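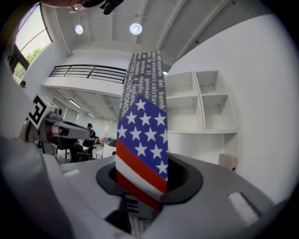

Figure 3. A printed card with a flag design on its lower part and Italian trade text above.

4.2 What people keep, and why they keep it

It will not surprise anyone who has ever cleared out a relative's kitchen drawer that people hold on to printed paper long after its use has passed, and our visits to households in Condport bore this out many times over. We had set out to ask after letters and photographs, as earlier studies have done, and yet the talk kept drifting (very happily, we must say) to bus tickets, seed packets, shop cards and the little slips that come with a new pair of shoes.

Of the 247 items our households chose to show us, a good many were advertising matter of one sort or another. Cards such as the one in Figure 3, where a line like "per vendere meglio" sits alongside stars and stripes, mix a selling message with a bold picture, and it was nearly always the picture that our hosts spoke of first. The words came later, if at all, and were often in a language the keeper could not read.

Dönmez makes a similar point about market wrappers, and we are glad to lean on that work, though we would put a little more weight on where a thing is kept. In 13 of the homes the printed pieces lived inside books, where they had begun life as page markers and had simply stayed on. One keeper in Jirneo told us, over a second pot of tea, that she could no longer remember the shop but could still say which chapter she had been reading. We return to these bookmarks in Section 5.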